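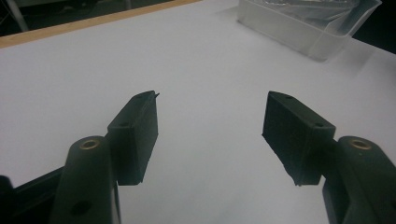
Rirmont open day, who went?

gearloose70
Posted September 13, 2021
Went to the Rirmont one, back now, feet killing me. Quick notes. Hand-held gripper demo was the best bit by far. Person sits at the table, one gripper in each hand, works on a bag of dried food. Queue was long, got 7 minutes. Misaki Murakami did the talk, good speaker, no slides.

pallet_nine
Was at Sollgate in March and they only had the big arms behind glass. Any close up stuff this time?

gearloose70
yeah, you stand right by the table. two black grippers, bag in the middle, plastic box off to the side

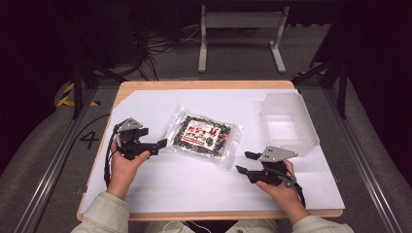 Photo: gearloose70 / Rirmont open day

tinsnips
Not sold. Clear film is a nightmare to grip and they pick one bag on a nice white table. Show me a full bin of them. Bisetti did the same sort of thing and I never saw one on a real line.

pallet_nine
disagree, you have to start somewhere. and it's a person holding them, thats the point, you learn what the fingers need to do

tinsnips
Fine but dont call it automation then. It's a guy with two fancy tongs.

gearloose70
lol. she did say that in the talk, more or less. Said they have 2,267 tries recorded and 581 of those are bags. Rüegg people were asking about the finger pads, didnt catch the answer, too loud

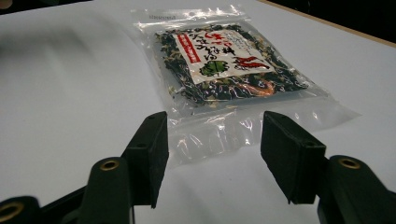
mossbank
Do you have to book for the next one or can you just turn up?

gearloose70
Book. They cap it at 70 a day and the sign up page is on the Rirmont site, under visits. Turned away a few at the door when I was there.

tinsnips
might go. still think its tongs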